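Section 4 – Grounding and bonding the Vilero sub-panel

Read all of this before you open anything. Applies to the 20-space and the outdoor cabinet. Not the old Wendard boxes, see the back page for those.

CAUTION – Main breaker OFF and locked before the cover comes off. Feeder lugs on the line side stay live if the upstream breaker is on. Test with a meter you trust.

1. Cover off. Six screws, keep them, they're blunt-tip for a reason.

2. Find the green bonding screw in the parts bag. Sub-panel fed from another panel in the same building – leave it out. Neutral bar stays isolated from the cabinet.

3. Mount ground bar kit 1358 on the two drilled holes, left wall. Bare metal only, scrape the paint if any got on the pads.

4. Land the feeder ground on the big lug. Branch grounds go one per hole unless the door label says otherwise.

5. Neutrals on the neutral bar. One conductor per hole, always. No doubling up to save space.

NOTE – Torque values are on the door label. Use a torque screwdriver, not your wrist. Re-check after the feeder is dressed in, wires shift when you bend them.
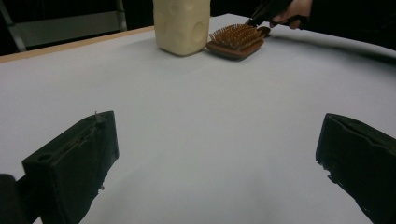
Pale work surface, brightest near the middle.

6. Continuity check, feeder disconnected, branch neutrals off the bar. Neutral bar to cabinet should read open. If it beeps you have a neutral on the ground bar somewhere, or the green screw went in anyway. Fix it befor going on.

7. Ground bar to cabinet should beep. No beep, go back to step 3.

8. Reconnect everything, cover on, fill in the circuit directory. In pen. "Misc" is not a circuit name and the inspector will say so.

CAUTION – Panel is rated 600 V max. Do not use on the Illdale generator kit without the transfer switch, part 49. Seperate instructions are in that box.

Detached building? Stop here and go to Section 5, electrode rules are different.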